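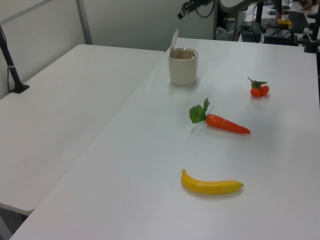
The test table with the container, tomatoes, carrot and banana.

9 Mar 2019. Joltero has published a guide of good practice for laboratories which test robot arms on everyday tasks with food items and containers. The guide has 18 pages and was written together with the engineering office Isia.

Under the new rules, the items must stand well apart before each test, and the position of every item must be written down. A task should be repeated 20 times before any result is given to a customer. Records must be kept for 48 months.

"Until now each laboratory had its own habits, and the results could not be compared," said Valbona Popescu, who led the work at Joltero.

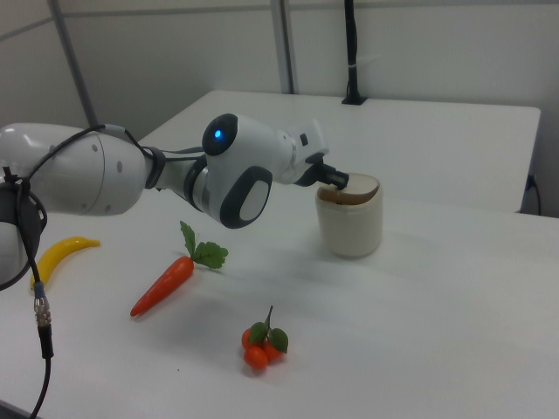 A robot arm with its gripper at the rim of the container.

The guide also asks that cables on the arm are checked at the start of every shift. Asger Riis of Isia said that smaller laboratories had asked for more time to prepare. They may use their old forms until December.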